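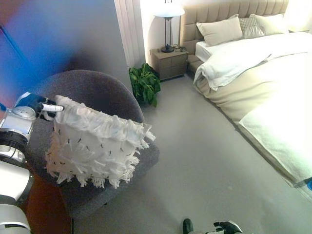
Thread on the Waden pitch system after the second leg at Sever, for anyone who asked why the ball looked slow in the first half. Mostly turf and set pieces, not much on the result.

1/ The pitch at Sever is a hybrid surface: natural grass with synthetic fibre stitched through it. Waden did the install in May. The fibre itself comes from Goltex. Before that it was plain grass on a clay base, and it drained badly at the north end.

2/ Grass height matters more than most match reports allow. The club cut long for this tie and watered only the middle third before kick-off. Both are within the competition rules, provided the referee and the visitors are told. They were told.

3/ The effect is simple. A firm pass along the ground loses speed sooner on long, dry grass. A side that builds from the back with short passes gets away with it. A side that switches play from full-back to full-back has to lift the ball or accept that it arrives late.

4/ Ye are the second kind of side. They completed 584 passes in the first leg at home, on a short, wet surface. In the second they had 400. Possession share was nearly the same in both, so the drop is mostly tempo and stoppages.

5/ The away goal came in minute 43, from a corner. It was the one phase where the surface had no say. Near-post run, flick, tap-in at the back stick. Sever defend corners with a zonal line of five and leave the far post to the goalkeeper's judgement. I would not.

6/ Sever did change it after the break. One midfielder dropped on to the far post and the zonal line went down to four. Ye had two more corners and took both short, which suggests their bench had seen it.

7/ On pressing. Sever's front pair did not chase the centre-backs. They stood in the lane to the holding midfielder and let the centre-backs carry. With the ball running slow, a centre-back needs an extra touch before playing forward - enough time for the wide men to close.

8/ The weak point is the space behind those wide men. Ye found it once before half-time and repeatedly after it, when they began hitting diagonals in the air. It took them too long to get there. A coach on a heavy pitch should have that plan ready at kick-off.

9/ The aggregate finished 2 - 2 and went to extra time, then penalties. I have nothing technical to say about the penalties.

10/ Injuries. There was talk on the away end that the stitched fibre grips studs too hard. The one muscle injury was a hamstring in a straight sprint, with no turn and no slip. You cannot hang that on the surface. Stud choice is a fair question, but a separate one.

11/ Wear. The goalmouths held up well. The touchline in front of the dugouts did not, where the linesman's run and the warm-up strip overlap. Stitched fibre stops the root zone moving but does nothing for leaf loss. That strip needs seed and a few weeks without traffic.

12/ Several replies ask whether cutting long is fair play. It is legal, it is old, and visiting teams can train on the pitch the evening before. Ye did. Their session was closed after the first quarter of an hour, so I can't say what they worked on.

13/ Correction to post 2: the watering covered the middle third and the south penalty area. The sprinkler heads there are on the same line and can't be run separately. Passing figures are unchanged.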